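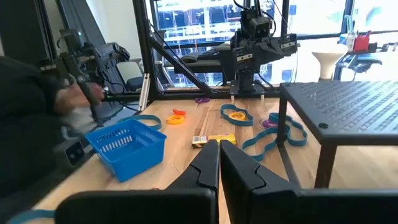
Puesto de manipulación del Taller Pernomlow, con la cesta azul, las bandas elásticas y los aros sobre la mesa.

El Taller Pernomlow de Manipulación Robótica es una asignatura práctica de carácter semestral que se imparte en el Instituto Politécnico de Andovden. Está dirigida a estudiantes de los dos últimos cursos de ingeniería y concluye en junio con una competición interna abierta al público, conocida como Prueba Berchtold.

Historia

El taller tiene su origen en un seminario optativo impulsado por el profesor Chin-lung Ko, que ofrecía a los alumnos una introducción a la cinemática de brazos articulados. En su primera edición se inscribieron nueve estudiantes y las sesiones se limitaban a ejercicios de simulación. La incorporación de puestos físicos de trabajo obligó a revisar el programa, y el seminario pasó a ser asignatura reconocida con créditos propios. Desde entonces han completado el curso 327 alumnos.

El nombre procede del aula Pernomlow, donde se celebraron las primeras clases. La denominación se mantuvo tras el traslado a la sede actual.

Organización

Los estudiantes trabajan en equipos y cada equipo dispone de un turno fijo de laboratorio. La primera parte del semestre se dedica a la calibración, al control manual de los brazos y a las normas de seguridad. En la segunda, cada equipo prepara una tarea de recogida y clasificación de objetos de uso cotidiano.

El material de prácticas combina piezas rígidas y flexibles. Entre estas últimas figuran las bandas de resistencia, que cambian de forma al ser levantadas y cuya posición final resulta difícil de prever. Los aros pequeños y los paquetes de poco tamaño se reservan para los ejercicios de precisión. La empresa Plastex suministra parte de los recipientes y consumibles mediante un convenio de colaboración – renovado cada curso – que no incluye aportaciones económicas.

Prueba Berchtold

La competición final consiste en ordenar un conjunto de objetos dispuestos sobre una mesa. El jurado determina la colocación inicial, que los equipos desconocen hasta el comienzo de su turno. La puntuación máxima es de 1000 puntos, de los cuales 200 corresponden a la memoria técnica y el resto a la ejecución. Se penalizan las caídas de material y los contactos no previstos con la estructura del puesto.

En la última edición asistieron casi 200 personas. El equipo ganador obtiene el derecho a presentar su trabajo en la jornada de apertura del curso siguiente.

Evaluación

La calificación de la asignatura es independiente del resultado de la prueba. Se basa en el cuaderno de laboratorio, la memoria técnica y una defensa oral individual. Los cuadernos se conservan en la biblioteca del instituto y pueden consultarse previa solicitud.

Véase también

Instituto Politécnico de Andovden
Robótica educativa
Manipulación de objetos deformables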